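Small Hotels and a Long Translation

12 Feb 2026

I have now lived in hotel rooms for 51 nights since November, and my sister asked me to write down how it is. She thinks it must be glamorous. I translate manuals for heating equipment, and the company that pays me, Kaufmann, likes me to sit near the engineers while they change their minds. So I go where the engineers go.

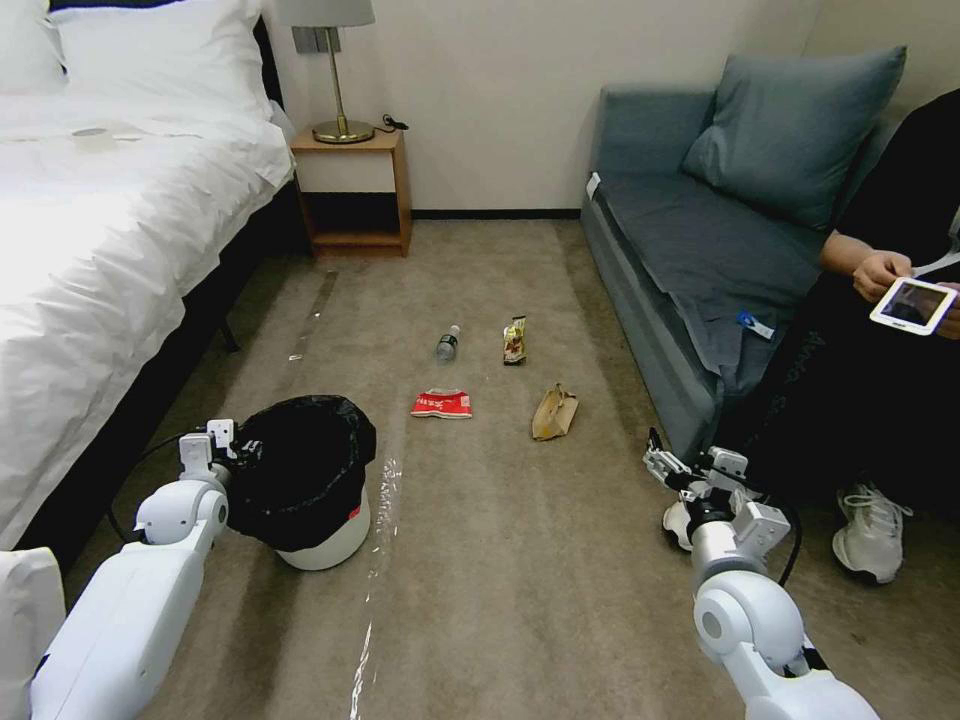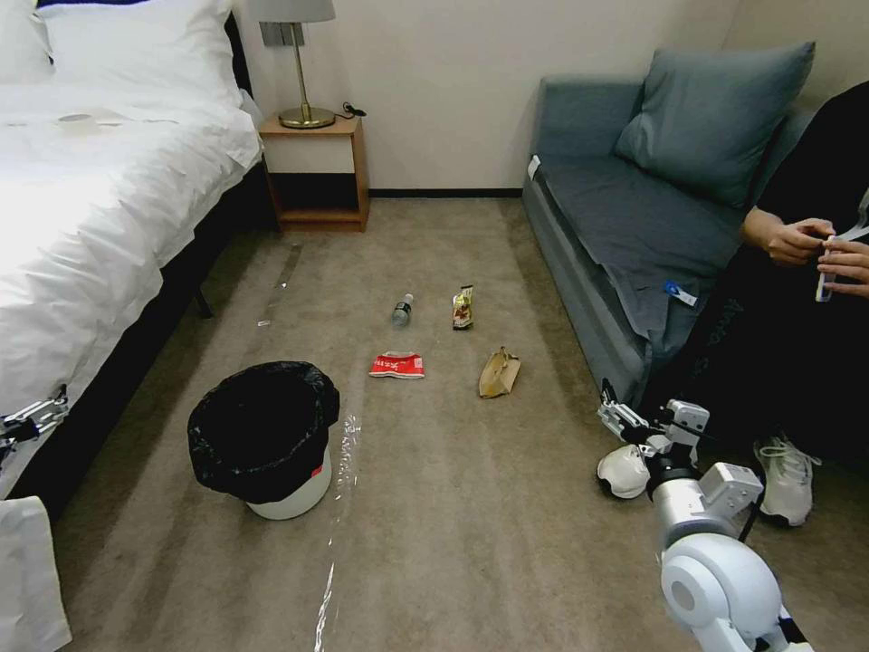
What I want to write about is work, and how a person keeps a working day in a place that was made for sleeping. At home in Pernov I have a desk, a door and a kettle, and I never thought of them as tools. In a hotel the bed is always the biggest thing, and it calls you from the first hour. A white bed on one side, a sofa on the other and a carpet between them, and you are expected to produce 76 pages about pressure valves! For the first week I worked on the sofa with the laptop on my knees, and my neck told me every evening what it thought of this.

Then I asked the reception for a table. I was shy to ask, I had even prepared the sentence in advance. The woman just said "of course" and a folding table came up in the elevator before I finished my coffee. It was a little unstable on one leg, so I put a folded page of my first draft under it. After this I worked with my back to the bed, and my day got a morning and an afternoon again.

The second thing is lunch. I made a rule for myself that I must eat outside the room, even when it rains, even when it is only soup from the bakery across the road. I broke this rule four times and each time I was sleepy and in a bad mood by three o'clock. Maybe it is only the air. But I also think you need to hear other people order something, complain about the bus, look for their gloves.

The language is a separate story. I read German well and write English carefully, and at the factory they speak a mix of both with words that exist only there. They have a part everybody calls "the Zener", and I spent two days looking for it in my dictionaries. In the end my colleague Anastasia Karamanlidis explained to me that it was the name of a man who used to repair it — he retired long ago and the part kept his name. In the manual it is now "return flow adapter", and the engineers already told me they will not call it that.

In the evenings I don't translate. I tried it in the beginning, thinking I would finish sooner, and in the morning I had to correct almost everything I did after dinner. Now I close the laptop at six, put it in the suitcase and put the suitcase in the closet, so it is a real effort to take it out again. Then I walk, or call my sister, or read something with no valves in it.

There are still six chapters to do, and the next place will be Travwood. I have already written to the hotel there about a table.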